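Friday at the Hidport open day

I went to the Hidport open day on Friday, mostly for the simulation session in the upstairs room. The hardware hall downstairs had the longer line. The session was run by Nhung Hầu, who maintains the scene library for a household simulator called Drondeck, and it covered two-armed work in rendered rooms.
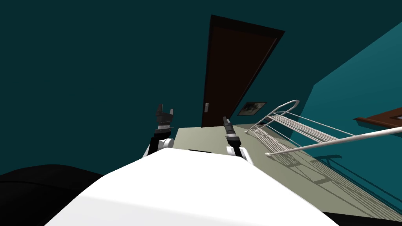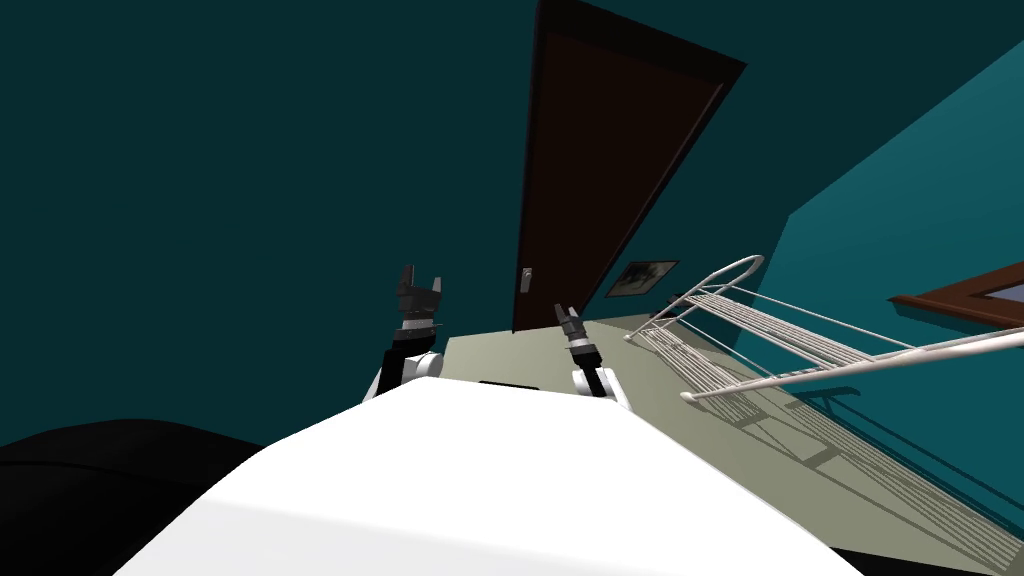
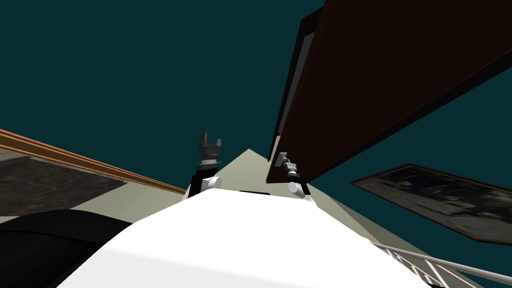
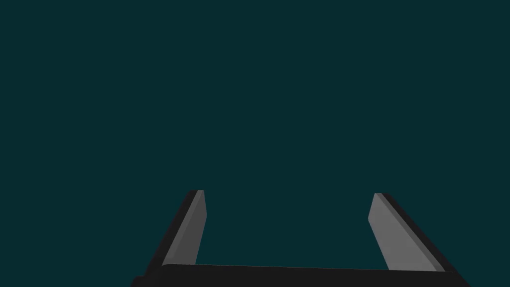 What I wanted from the session was an answer on contact settings for thin geometry. At work I keep a small scene set called Emen, and wire objects are the part of it I trust least. A box or a mug gives the solver broad faces to work with. A clothes rack gives it a lot of narrow rods, each one a separate chance for a fingertip to pass through between two steps. So I was pleased to find a white wire drying rack in the room, with its shadow on the floor, and I asked about it before the introduction was over. Nhung's answer was that the visual mesh and the collision mesh are separate files. The rods you look at are modeled one by one. The ones the physics engine sees are capsules, slightly fatter than the drawn rods, and the short cross wires are merged where the spacing is less than a finger width.

The merged version cuts the contact pairs for that object from 3,845 to 629. She runs physics at 600 steps per second and renders at 30 frames per second, so 20 physics steps pass between rendered frames. I run Emen slower than that, and I now suspect the step rate is behind most of my trouble. My fingertips go through rods on fast approaches and behave on slow ones, which fits.

The second topic was cameras. The steep tilt of the view got a question from someone near the door, and the discussion that followed was about pose conventions. Two packages can agree on the position of a camera and disagree on which axis points forward. Nhung's advice was to store the full transform as a matrix and never as three angles. I have lost days to this and have nothing to add.

Finger geometry came up last. In the close view against plain teal, both fingers lean inward, so the gap is a little narrower at the tips than at the palm. I asked whether collision shapes should keep that lean or be squared up into boxes. Keep it, she said. With squared boxes the first contact with a flat object lands in a different place, and a policy tuned on one does badly on the other. The gray inner faces are also smooth planes with no pads modeled, so friction has to come entirely from the material table. Her table is short. Mine is long and mostly copied from an older project, Doãn, that used different units for damping.

Tươi Hồ gave a brief talk afterward on logging. The useful part was a recommendation to write the contact count per step next to the joint positions. Plotting the two together shows tunneling as a sudden drop in contacts with no matching change in the joints.

Two changes for Emen this month: capsules for all wire objects, and a higher step rate on the approach phase only. The damping values will have to be converted by hand.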